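Zandton Regional Air Monitoring Program
Frequently Asked Questions: Fine Particles and Air Quality Reporting

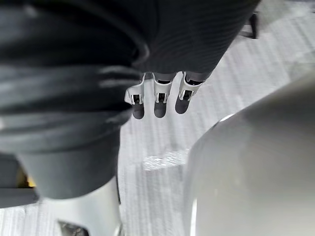

Three fingers with dark gray tips, over light gray carpet.

The following questions are those most often received by the Program office. Answers are reviewed each June, when the annual data summary is released. Terms used in the daily bulletin are explained in the second part of the page.

GENERAL INFORMATION

What does the Program measure?

The Program measures fine particles, coarse particles, ground-level ozone and nitrogen dioxide. Fine particles are those with a diameter of 2.5 micrometers or less. They come from burning wood and fuel, from vehicle exhaust and from chemical reactions among gases already in the air. Coarse particles are larger and consist mainly of road dust, soil, pollen and material worn from tires and brakes.

What area is covered?

Coverage extends across the Zandton basin, from the river port at Tririer to the upper end of the Kälin valley. There are 34 monitoring stations. Of these, 6 are reference stations, which carry a full set of instruments and are housed in temperature-controlled shelters. The remaining stations measure particles only and are mounted on poles or on the roofs of public buildings.

Why are there so few stations in the Atavska hills?

Stations require a power supply, year-round road access and a site free of tall trees and nearby chimneys. Few locations in the Atavska hills meet all of these conditions. The Program operates one particle station on the western slope and supplements it with a mobile unit during the heating season. Conditions elsewhere in the hills are estimated from a computer model and are shown on the map with a hatched pattern.

Who pays for the network?

Operating costs are shared by the member municipalities in proportion to population. Replacement of instruments at the reference stations is paid for from a separate equipment fund. The Program does not accept payment from facilities whose emissions it may be asked to assess.

READING THE DAILY BULLETIN

When is the bulletin issued?

The bulletin is issued at 7:30 a.m. and updated at 4:00 p.m. The morning edition reports the previous day's averages and a forecast for the current day. The afternoon edition contains a revised forecast and, where needed, an outlook for the following morning. During an advisory, additional updates are posted as conditions change.

What is the difference between a reading and an index value?

A reading is a concentration, given in micrograms per cubic meter for particles and in parts per billion for gases. An index value is calculated from the readings and placed on a scale with color categories. The index allows different pollutants to be compared by their expected effect on health. When several pollutants are elevated, the bulletin reports the highest index value and names the pollutant responsible for it.

The hourly figure for my neighborhood was very high, but the daily figure was moderate. Is one of them wrong?

Both may be correct. Hourly figures respond to short events such as a passing truck, a bonfire or a brief change in the wind. The daily figure is an average over 24 hours, and a short peak has a limited effect on it. Health guidance for particles is based mainly on longer averages, although persons who are sensitive to smoke may notice symptoms during a peak.

What does the letter "P" beside a value mean?

It indicates a provisional value. All data are provisional when first posted. Staff then compare each station with its neighbors, examine calibration records and remove values affected by instrument faults. Validated data replace provisional data at the end of each quarter. Persons preparing reports or legal documents should use validated data only.

Why does a station sometimes show no data?

Common reasons are loss of power, loss of the communications link, scheduled calibration and the replacement of filters. A daily average is published only if at least 18 valid hourly values are available. Where this requirement is not met, the day is shown as blank and is not estimated.

WEATHER AND AIR QUALITY

How does rain affect particle levels?

Falling raindrops collect particles and carry them to the ground. Particles are also removed inside clouds, where water condenses on them before the drops grow large enough to fall. Coarse particles are collected more readily than fine ones. A steady rain lasting several hours usually has a greater effect than a short, heavy shower. Levels may rise again soon after the rain ends if emissions continue and the wind remains light.

Why are winter mornings often the worst time of day?

On clear, calm nights the ground cools quickly and chills the air directly above it. Warmer air then lies over colder air, an arrangement known as a temperature inversion. The inversion acts as a lid and keeps smoke and exhaust close to the ground. In the Kälin valley the effect is strengthened by cold air draining from the slopes. The lid generally weakens by late morning, once sunlight has warmed the surface, but in midwinter it may persist for several days.

Does fog contain pollution?

Fog droplets form on particles, and the droplets may also absorb gases. When fog evaporates, much of this material is left suspended in the air. Some instruments read too high in dense fog because they detect droplets as well as particles. Instruments at the reference stations dry the incoming air before measuring it. Data from the pole-mounted stations are corrected for humidity, and the correction is less reliable when fog is dense.

Can pollution arrive from outside the region?

Yes. Smoke from distant fires and mineral dust from dry regions may travel for days before reaching the basin. Such events are identified by examining wind patterns, satellite observations and the chemical makeup of filter samples. In the most recent annual summary, 62 station-days were marked as influenced by transported smoke or dust. These values remain in the published record and are flagged so that they can be included or excluded as required.

ADVISORIES

When is an advisory issued?

An advisory is issued when the forecast index is expected to reach the "unhealthy for sensitive groups" category or higher in any forecast zone. The zones are Zandton, Tririer, Kälin and Atavska. An advisory may apply to a single zone, and residents should check which zone is named before changing their plans.

What should residents do during an advisory?

Persons with heart or lung disease, older adults, children and pregnant women should reduce prolonged or heavy outdoor activity. Windows should be kept closed during the hours of highest concentration, and a portable air cleaner may be used if one is available. All residents are asked to avoid burning wood unless it is their only source of heat. Anyone with chest pain or difficulty breathing should seek medical care without delay.

Is an advisory legally binding?

An advisory is a recommendation. Mandatory burning restrictions are issued separately by the municipalities under their own ordinances. The Program provides the forecast on which such decisions are based but has no enforcement powers. Questions concerning fines or exemptions should be sent to the municipal office.

DATA REQUESTS AND COMPLAINTS

How may I obtain historical data?

Validated hourly and daily data may be downloaded from the archive page without charge. Requests for filter chemistry results, calibration records or data in a special format must be made in writing. The Program received 167 such requests in the last reporting year. The request should state the station, the pollutant and the period required. Large requests may take several weeks to complete.

May the data be reproduced?

Data may be reproduced for any purpose, provided that the Program is named as the source and that provisional values are identified as provisional. Altered or averaged data must be described as such.

I have a low-cost sensor at home. Will the Program use its data?

Readings from privately owned sensors are not included in the bulletin or in the annual summary. Owners may bring a sensor to the Tririer reference station for a side-by-side comparison lasting two weeks. A short report is then provided showing how the sensor performed. Places are limited, and applications are handled in the order received.

How do I report smoke or an odor?

Reports may be submitted through the online form at any hour. The report should include the location, the time at which the smoke or odor was noticed, and the direction of the wind if known. Reports concerning an active fire must be made to the emergency services and not to the Program.

Can a monitoring station be moved closer to my home?

Station locations are reviewed every five years. Written proposals are accepted from residents and local organizations and are considered together at the next review. Each proposal should give the street location, the concern to be addressed and the names of any known sources nearby. Submission of a proposal does not guarantee a station, and written notice of the outcome is sent to the person who submitted it.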